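Edum Docs > Teleoperation Kit > Tutorials > First Recording Session

Overview Install Calibrate Record Export Support

Setting Up the Edum Teleoperation Kit for Tabletop Cloth Tasks

Written by Maricruz Bañuelos. Last revised 2020-04-02.

This tutorial covers a first recording session with the Edum kit, from mounting the base station to exporting a finished set of episodes. It assumes the Baline arm driver is already installed and that both arms respond to the jog commands in the install guide. If they do not, stop here and finish that guide first.

The task used throughout is called "rinse and return." The operator takes a cloth from a basket, lowers it into a basin of water, lifts it, lets it drain, and puts it back. It exercises grasping, transfer between arms, and handling of soft material, and it needs only household items.

What you need

- Edum kit, two-hand version, with both handheld controllers and wrist straps
- Host computer with the Edum recorder, version 18 or later
- Two arms running the Baline driver
- Emergency stop button, wired to the arm power supply
- Table with a flat top and adjustable feet
- One basin, one open basket, two cloths in different solid colors
- Splash sleeves for the grippers (Grollthorpe makes a set that fits; the kit does not include one)

Step 1. Place the base and the host

Level the arm pedestal before anything else is connected. Turn each foot until it carries load, then lock the nuts. A pedestal that rocks will pass calibration and then drift during the session, and the error shows up only in the exported data.

Put the host computer on the opposite side from the basin. Run arm power and host power from separate outlets if the room has them. Keep the power strip on the floor away from the basin end of the table. Tape down any cable that crosses the operator's path.

Press the emergency stop and confirm that both arms lose drive power. Release it, restart the driver, and confirm that the arms stay still until the enable command is sent. Do this at the start of every session.

Step 2. Lay out the table

Set the basin and the basket side by side with a clear gap between them. The gap is the neutral zone, where both hands start and finish each episode. The recorder uses the neutral pose to split one long recording into episodes, so an operator who drifts out of it will produce files that run together.

Fill the basin with a shallow layer of water. Deep water adds nothing to the task and makes spills more likely. Place the cloths in the basket without folding them.
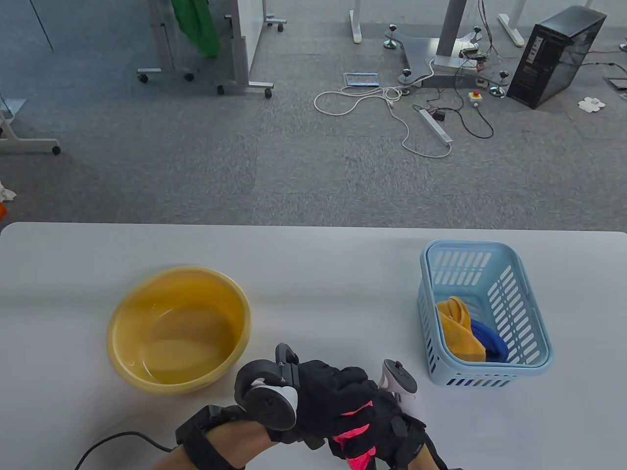
Controller tracking depends on the position of the hands relative to the headset, and the most common fault in a first session is a controller that leaves the tracked area during a reach. Before recording, move each controller slowly to the far rim of the basin and the far side of the basket while watching the tracking indicator in the recorder. The indicator should stay green for the whole movement. Begin and end the check with the hands low between the two containers, left hand near the front rim of the basin and right hand beside the basket, as they are held here. Gloves are fine to wear, but grip the controller by its handle and keep fingers off the tracking ring. If a cable runs across the tabletop toward the left hand, leave enough slack for a full reach and keep it out of the path of the arms.

Step 3. Calibrate

Open the recorder and select Calibrate > Two Hands. The routine has three stages.

1. Rest pose. Hold both controllers in the neutral zone until the tone sounds.
2. Reach. Move each controller to the four corners of the table when prompted.
3. Scale. Enter the scale factor. The default is 1.0, meaning that arm travel equals hand travel.

Leave the scale at 1.0 for this task. Lower values help with small parts but make the lift from basin to basket tiring, and operators compensate by leaning, which upsets the rest pose.

When the routine ends, the recorder prints a residual for each hand. Anything under 2000 micrometers is acceptable for cloth. If one hand is well above the other, check the strap and repeat the reach stage for that hand only.

Step 4. Record

Select New Session and choose the Bermúdez template. It is the stock template for two-arm work with soft objects and sets the gripper force limit low enough that a cloth will not be torn. Enter a session name without spaces.

Each episode runs as follows:

1. Hands in the neutral zone. Press the start button on the right controller.
2. Right arm takes one cloth from the basket.
3. Right arm passes the cloth to the left arm above the gap.
4. Left arm lowers the cloth into the water, then raises it and holds it over the basin.
5. Left arm passes the cloth back. Right arm returns it to the basket.
6. Hands back to the neutral zone. Press the start button again.

Move at a steady pace. Fast starts are the main cause of dropped cloths and are smoothed out poorly by the driver. If a cloth is dropped outside either container, finish the motion, return to neutral, and mark the episode as failed with the left thumbstick. Do not reach in by hand while the arms are enabled.

In our own trial we recorded 306 episodes on one table layout. Of these, 52 were marked failed, mostly at the second handover, when the cloth is heavy with water and hangs lower than the operator expects. Raising the handover point by the width of a hand corrected most of it. Failed episodes are worth keeping. The recorder stores them in a separate folder and they can be left out at export.

Step 5. Export

Select Export > Session. Choose joint states, gripper states, and camera streams. Controller poses are optional and increase the file size only slightly, so include them if the disk allows.

The export log lists each episode with its length and status. Look for episodes much longer than the rest. These are usually two episodes joined by a missed neutral pose, and they can be cut with the Split tool.

Limits of the kit

The two-hand version has no force feedback. The operator judges grip on wet cloth by sight alone, and this takes practice. The wrist straps loosen over a long session and should be checked at each break. The recorder does not warn when a strap has slipped.

A wireless link for the left controller is planned for September. Existing kits will need a firmware update and a repeat of Step 3.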